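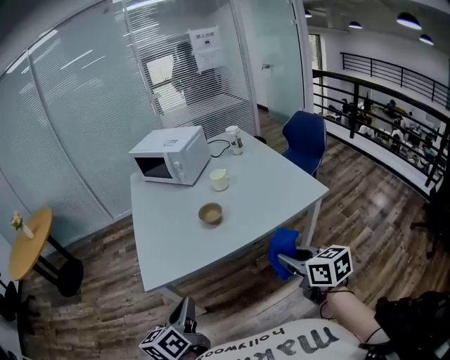 Break Area Electrical and Housekeeping Inspection, Upper Level, Muscombe Building. Completed by Akinyi Okoth, Facilities Safety, for the July round. The inspection covers the microwave table on the mezzanine, the floor and seating next to it, and the route between the table and the glass doors. The microwave stands toward one corner of the table, and its power cord loops across the tabletop beside a small white bottle with a green and black label. The cord is the main subject of the comments under Section 2. Items marked Action Required are to be closed by the area lead before the next round.

Area reference: 947
Area lead: Kipchumba Lema
Time of inspection: 2:15 p.m.
Previous inspection: satisfactory, one comment carried forward

Section 1. Table and Surfaces

1.1 Table is stable and does not rock when pressed at each corner. — Satisfactory.

1.2 Table can carry the weight of the appliance. — Satisfactory. The load rating was confirmed with the supplier, Levmont, when the table was moved upstairs.

1.3 Tabletop is clean and free of food residue. — Satisfactory at time of inspection. Wiping down remains the duty of each user.

1.4 Space in front of the microwave allows a hot container to be set down at once. — Satisfactory, with comment. A mug and a small bowl were standing in front of the appliance. Personal items should be returned to the kitchen after use so that this space stays open.

Section 2. Microwave and Power Cord

2.1 Door closes fully and the latch engages. — Satisfactory.

2.2 Door glass and seal are free of cracks, gaps and burn marks. — Satisfactory.

2.3 Controls turn freely and return to the off position. — Satisfactory.

2.4 Appliance carries a current electrical test record. — Satisfactory. The record is held by the contractor, Ó Ceallaigh, and a copy is in the area file.

2.5 Cord is free of cuts, kinks and heat damage along its full length. — Satisfactory. The cord was checked by hand with the plug removed.

2.6 Cord is routed clear of the working surface. — Action Required. Slack cord is lying on the tabletop where it can be caught by a sleeve or a tray. The same comment was made at the previous inspection. The slack is to be gathered behind the appliance and secured with a reusable tie. Adhesive tape is not accepted.

2.7 Liquids are kept away from the cord and plug. — Action Required. Bottles are to be stored elsewhere. Cleaning products must be kept in the locked cabinet in the kitchen and must never be left beside food equipment.

2.8 Vents are unobstructed and nothing is stored on top of the appliance. — Satisfactory.

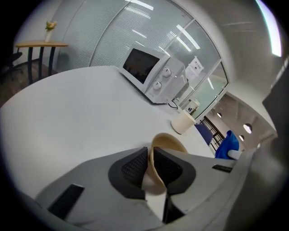
Section 3. Cups, Bowls and Heating Practice

3.1 Metal containers and foil are kept out of the microwave. — Satisfactory. None found inside.

3.2 Paper cups are not used for reheating unless marked as suitable. — Comment. Several users told the inspector that they were unaware of this rule. Kipchumba Lema will include it in the next notice to staff.

3.3 Liquids are heated in short intervals and stirred before being removed. — Instruction sheet to be replaced. The present version refers to an appliance that is no longer in service. The replacement sheet should state a limit of 90 seconds for a single cup, followed by stirring and a further check.

3.4 Used cups are discarded or washed promptly. — Satisfactory.

Section 4. Floor, Seating and Access

4.1 Floor planks are level, dry and free of raised edges. — Satisfactory.

4.2 Chairs are pushed in when not in use. — Satisfactory. The dark blue chair was tucked against the table.

4.3 Glass doors open fully and are not blocked by furniture. — Satisfactory. The posted sign prohibiting photography is legible and firmly attached.

4.4 Mezzanine railing is secure and nothing is hung or balanced on it. — Satisfactory. Users are reminded that cups and bowls may not be placed on or near the railing, as the workstations on the lower floor are occupied throughout the day.

4.5 Side table is steady, and the vase is placed away from electrical equipment. — Satisfactory.

Summary of Actions

Item 2.6 — Secure slack cord behind the microwave. Responsible: Kipchumba Lema. To be completed within 2 working days.

Item 2.7 — Move bottles away from the cord and confirm cabinet storage. Responsible: Kipchumba Lema. To be completed within 2 working days.

Item 3.3 — Replace instruction sheet. Responsible: Akinyi Okoth. To be completed within 8 working days.

Completed actions are to be entered in Flusik under the area reference. If item 2.6 is found open at a third inspection, the microwave will be taken out of service until the cord has been secured and rechecked.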